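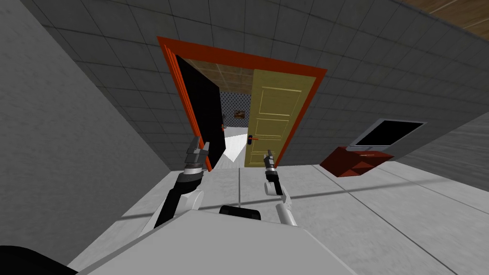

How close to a door may the arms start before a door trial?

Start with both grippers held up off the floor, and leave the full swing of the door clear of the arms. If the planner reports a door path conflict, back the base away and begin again.

Section 6. Good Practice for Door and Cabinet Trials

Welcome to what is, I think, the friendliest section of the Waltisari manual, and also the one people are most tempted to skip. Please don't! Most of the rules were written down by Noeline Merrick after a long June of replaying failed runs, and they apply to every simulated home in the Jendton set, whether you're opening a bedroom door or reaching for something under a kitchen counter. They are house rules for the simulator, so please keep following your own site's safety procedures on real hardware.

6.1 Before you start

1. Load the home and let it settle. Wait for the status line to say READY, even if everything seems to have stopped moving.

2. Write the scene seed in your run sheet. The practice home uses seed 2066, and it's a nice one to learn on.

3. Check that the base, left wrist and right wrist views are all live. A wrist view may be tilted quite a bit depending on how the arm is bent, and you don't need to level it.

4. Open both grippers all the way and confirm that the grip reading is zero on each side.

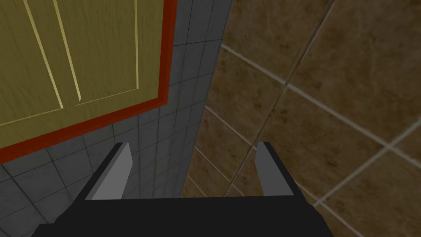 5. Set the approach speed to 125 on the speed slider. You may go lower if you're new to this (plenty of us still do), but going higher at a door needs a note in the run sheet with your initials.

Note: The slider goes back to its default whenever you reload a home. Look at it again after every reload, including the quick ones.

6.2 Approaching the door

6. Pick one arm to do the work and park the other. Two arms reaching for the same door is the most common cause of a scrapped run, and Tayla Brunton, who reviews the logs, will send it back to you with a very kind message.

7. Bring the working gripper in slowly with the fingers open. Aim for the handle, and keep the fingers away from the panel moldings and the door frame, where the contact model is fussy and a light brush can be logged as a full collision.
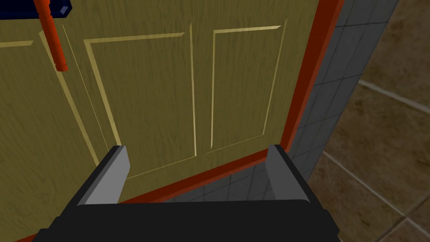 8. Pause for a moment before closing the fingers. Compare the wrist view with the base view, and if they disagree about where the handle is, trust neither one and back off to your last saved pose.

9. Close, pull gently, and watch the force bar. If it turns amber, let go. There's no prize for hanging on, and a released handle is scored much more gently than a forced one.

Caution: Never turn off collision checking to get through a tight doorway. A run made with checking off can't be repaired later and has to be deleted from the Gumero archive by hand.

6.3 Cabinets and counters

10. Save a fresh pose before you move on to any cabinet. Dark, glossy fronts can make the panel edges hard to pick out, so take your time and raise the view brightness if you'd like to. It changes only your display and leaves the recorded data alone.

11. Come in with the fingers spread and keep the palm housing clear of the countertop edge. People tend to watch the fingertips and forget how wide the housing is.

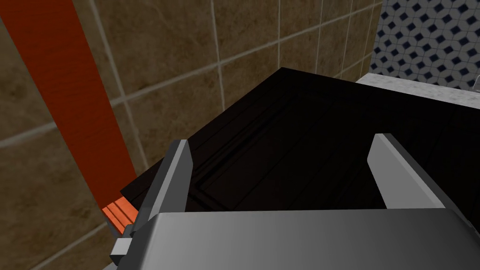 12. Finish by backing the arm straight out along the path it came in on. Park it, then press End Run.

6.4 If a run is stopped

Code 609 means the gripper touched something outside the task list. Save the log, reset the home, and try again from step 1.

Code 779 means one of the views dropped out. Please don't resume, even if the view comes back by itself a second later. Start a new run and mark the old one as partial.

For any other code, see the Chareonsuk tables in Section 9.

Section last revised 31/01/2019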